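Plarkura Kitchen Pack: Frequently Asked Questions
Last updated 24 July 2026

What is the Kitchen Pack?

It's a simulated kitchen for people who want to teach a robot arm to work around a refrigerator, and we love it to bits. You load it into the Tanero simulator, drop in an arm, and start practicing. The pack ships with 188 ready-made tasks, all built around the fridge and the counters near it. Most are short: reach for one item on a shelf, close a drawer, swing a door the rest of the way. A few of the long ones will keep you up at night (in a good way!).

Why a refrigerator, of all things?

It's hard! Glass shelves, doors that swing into the arm's path, drawers, bins, and very little elbow room once you're inside. An arm that does fine over a flat table can get into real trouble between two shelves. We started with the fridge as one corner of a bigger kitchen and ended up spending most of our time there.

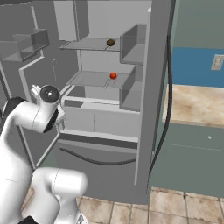

Shelf reach, with one small item on each glass shelf.

Can I change what's in the fridge?

Yes, and please do. Every task has a plain settings file where you pick the items and say which shelf they go on. Start with one or two items. Once your arm handles those, crowd the shelves a little more and see how it copes. You can also ask for random placement, and then each run starts from a different layout.

Do the doors and drawers move?

They do. Each one has its own hinge or slide, with stiffness and friction you can set yourself. You can start a task with a door already open or a drawer already pulled out, a great way to practice the second half of a long job without sitting through the first half every time.

What about the rest of the room?

You get the counters, the cabinets, the sink and the island too. They're solid, so an arm that swings wide will bump into them, and the run log will tell you so. You can move the arm's base anywhere on the floor. Try a few spots before you settle on one. Pulling back just a little can change which shelves are easy to get to.
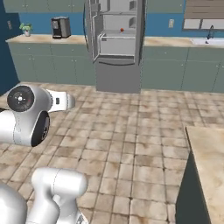

Antigoni Moschos wrote to us that she had spent two evenings blaming her grasp code when her base was simply too close to the open door. Her suggestion was a reach check that runs before the task starts. We liked it so much that it's in the current version, under Tools.

Does it come with example runs?

It does: 2,652 recorded runs, including plenty that failed. We left the failures in on purpose and labeled them, and several users have told us those are the ones they open first.

What kind of computer do I need?

Any desktop that runs Tanero will run the pack. With the viewer open, one kitchen at a time is comfortable on a modest graphics card. With the viewer off, our office machine runs 12 kitchens side by side.

Can I look at a run from more than one spot?

Sure. Add as many viewpoints as you like in the settings file. A close view beside the cabinet opening is handy for checking the wrist, and a wide one from across the room shows you the whole arm.

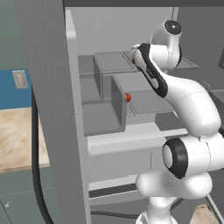

Licenses and Support

How much does it cost?

A single-seat license is $300, paid once, with updates included. Classrooms should write to us before buying, and we'll sort something out.

Will skills learned here carry over to a real arm?

Some will, and some will need more work. Reaching paths tend to carry over better than grasps in our own tests. Soft or slippery food is still a weak point of the pack, and we're working on it. Please test slowly on real hardware, with the stop button within reach.

Where do I send bugs?

Use the Report button in the viewer, which attaches your settings file and the last run. If the viewer won't open at all, send us the log folder through the contact form.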